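4.2 What the folding manuals leave out

Household manuals treat the folding of a shirt as a settled matter. The Nellar guide, which Pant took as a starting point, gives 12 steps and a drawing for each. In every drawing the cloth is a flat shape with straight edges. We doubt that anyone who has folded a basket of washing would recognize it.

Our objection is mainly to the first step, "lift the shirt and lay it flat," which hides most of the work. Cloth held at two points does not stay flat. It sags between them, and the slack goes wherever the weight of the fabric sends it. Pulling harder straightens the upper edge and does little for the hem. Aston and Bevan claim that an even pull "removes creasing before the fold begins," and they rest this on a set of over 700 folds. They do not say how creasing was judged, or by whom, and the shirts were all new and all of one size. We are not persuaded that the result carries over to a worn shirt with a soft neckline.

A second problem is the surface. The manuals assume a hard table, and the Kuduvov handbook goes so far as to warn against anything softer. Many people fold on a bed or an ironing board. Padding may grip the cloth and keep the first layer from sliding, or it may simply trap the wrinkles underneath - we have seen both argued, and neither shown.

Figure 3 is a case in point. The fabric is held taut at both sides and still drops in a deep curve toward the padded surface, with diagonal wrinkles running out to the two held ends and a doubled layer along the lower edge. No step in the Nellar guide covers this state.

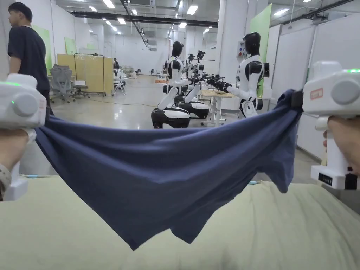 Figure 3. Dark navy cloth held at both sides over a pale green padded surface.

One figure cannot tell us how often such a fold turns up, and we do not claim that it can. We ask only that the count of steps be treated with more caution, and that lifting and laying down be scored separately in Section 5.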